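The Long Way Down: How Lorine Learned to Be Slow

When Sturska released Lorine for PC in April 2021, the studio had 8 employees and no publisher. The game asks you to run a ferry line between small islands, and for the first hour almost nothing goes wrong. Many players returned it before the first storm. Those who stayed are still writing on the forum today.

Lead designer Maxine Faulkner says the slow opening was a fight inside the team. "We had a version where the storm comes after four minutes," she tells me. "Everybody liked it in the meeting. Then we played it at home and we did not care about the boat." 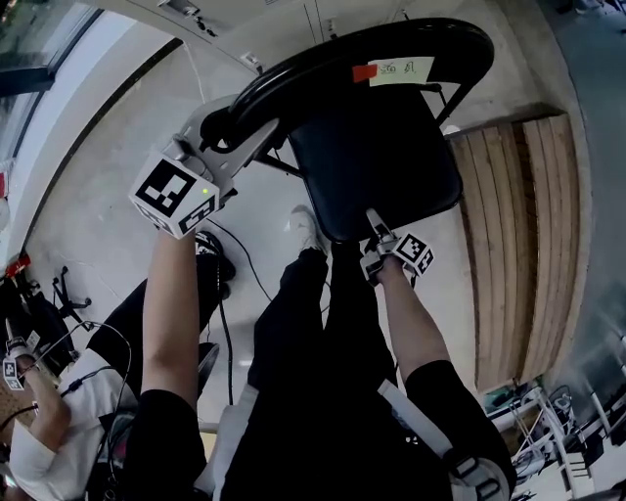 The fight ended with a rule: the player must cross the water three times before any danger appears. Faulkner wrote the rule down and did not allow exceptions, even for the demo. Players spend much of this time in the wheelhouse, where the camera looks down at your own body, and the small things had to feel right. A sleeve, a black chair with a curved tube for the back, a white sneaker on the floor. The first build had only floating gloves, and testers said they felt like ghosts.

The sea itself runs on Steltel, an engine the studio bought from another developer and changed a lot. It can simulate 300 separate waves near the boat. Farther away it cheats, and Faulkner is happy to admit it. The map has 1,109 places where you can drop anchor, most of them without any purpose in the story.

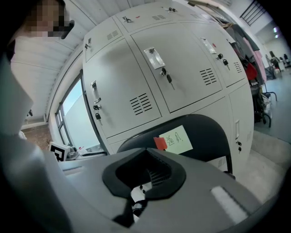

Steel locker doors with keys and small vents.

A free update called Tarawneh followed in July. It added a night schedule, a radio that loses its signal behind the hills, and a harder mode where passengers remember if you were late. The list of fixes had 1,504 lines. Faulkner read all of them before release and found two that described the same bug, a goat standing on the roof of the ticket office. They fixed the bug and kept the goat.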